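Desk With a Hutch - Getting It Cleared and Keeping It That Way

Quick one this month, April is a mess over here and I'm typing between loads of laundry. A few of you asked about desks with the shelves built on top. Lovely things, and they eat clutter like nothing else. These are the tips I use plus a few sent in by readers.

Before you start

Get two bags and one empty box. Bags are for trash and for donate. Box is for "belongs in another room". Do not walk things to the other room while you're working - you will end up reorganizing the bathroom. Ask me how I know.

Set a timer. 55 minutes is my limit, after that I start making bad decisions and keeping pens that don't write.

Top shelves first

Always top down. Dust falls. If you wipe the desktop first you'll be wiping it twice.

Take everything off one shelf, wipe, put back half. Only half. The rest goes in the box till you're done and can see what you really have room for.

Glass door cabinets - put the nice stuff or the same-color stuff here, it's on show all day. Clean the glass with a barely damp cloth, then a dry one. Spray goes on the cloth, never on the door, or it runs into the bottom edge of the frame and sits there.

Folded cloth things (throws, scarves, table linens) do fine on an upper shelf. Fold side facing out, looks neater. Shake them out every so often, they hold a shocking amout of dust.

The little cubbies

One cubby, one job. Mail. Chargers. Stamps and tape. Once a cubby is "misc" it's gone for good.

Pieter Du Plessis wrote in to say he cuts a piece of shelf liner for each one and just pulls it out and rinses it. Stealing that. Small things also quit sliding to the back where you can't reach.

If it's deeper than your hand, use a shallow tray in there and pull the whole tray out.

The desktop

Rule in my house is two things live on the desk, everthing else is visiting. I have a white desk so every coffee ring shows, which keeps me honest I guess.

Anything with a power light stays near the back with air around it. Don't stack papers on it. Run the cord down behind before you push the desk in, not after.

Small picture frames - either stand them up or hang them. Lying flat they turn into coasters. If you haven't picked a spot yet, move it to a shelf for now so you can wipe under and around.

White desk, hutch going up over it, brick wall behind and beside. Same kind of corner I'm talking about all through this page, cubbies up top, a box and a little frame on the desktop:

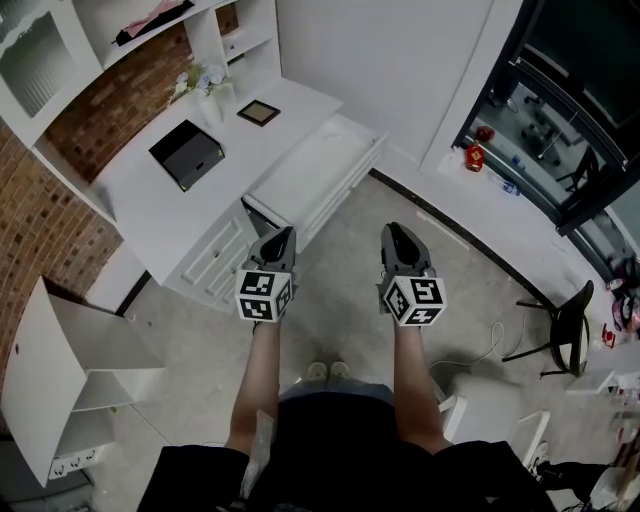
Brick wall behind the furniture

Brick sheds. Not a lot but steady, and it lands on the back edge of the desk and looks like cinnamon. Leave a gap of 2 inches so you can get a vacuum brush down there. Soft brush attachment, top to bottom, dry. No wet rags on bare brick, you just make mud in the mortar lines.

Marietjie Shezi says to stick felt pads on the back corners of the hutch so it doesn't scrape. Good for the paint and for the brick too.

Floor underneath

Light grey tile shows grit from shoes more than you'd think. Sweep under the desk first, then mop. Old toothbrush for the grout, plain dish soap and warm water, rinse well. Chair legs need pads - check them while the chair is upside down, there's always hair wrapped around something.

Keeping it up

Five minutes at night. Cups out, papers in the mail cubby, wipe. Empty the "other room" box the same day or it becomes furniture. Mine sat in the hall till Unathi Mkhize came over and tripped on it.

More reader tips next time, still sorting through the ones on kitchen drawers. Send yours in and put DRAWERS in the subject line so I can find it.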